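Fekthorpe Student Automation Project
Interim report to the Skerby Fund, February

Prepared by Hilkka Nurmi, project supervisor

1. Status
The project covers robotic disassembly and reassembly of desktop computers. The team has eight students, split between motion programming and fixture design. Work packages 1 and 2 are complete. Work package 3 (cable handling) is in progress and behind plan.

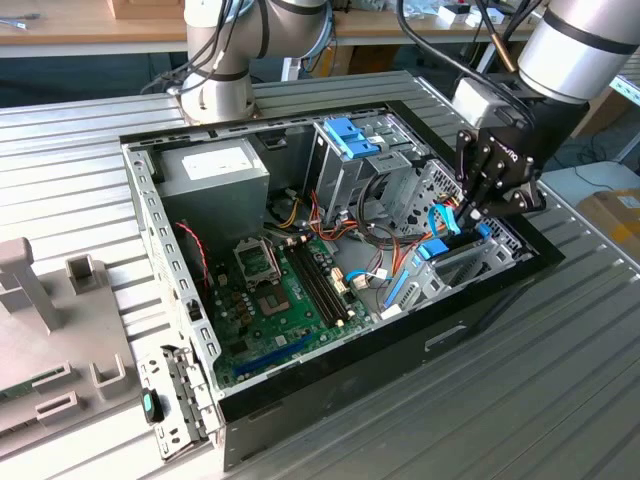

Cable handling remains the main technical risk. Flexible cables do not hold a repeatable position, so taught waypoints are insufficient. Lauri Pesonen is testing a search routine with a force limit of 5 N. Over 400 trial runs have been logged, and the failure categories are listed in Annex B.

2. Fixtures
Tyyne Rantala redesigned the parts fixture. Processor and memory now have separate holders, and the memory slots hold the module upright.
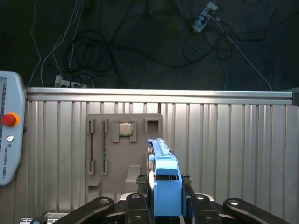

Clearance on the processor holder was increased after the first test series. Drawings have been released to the team under revision C.

3. Budget
Of the equipment line, $2000 is unspent. We request approval to move this amount to spare fingers and fixture material.

4. Next period
Complete work package 3. Begin combined trials. Demonstrate to the Jerinum review panel.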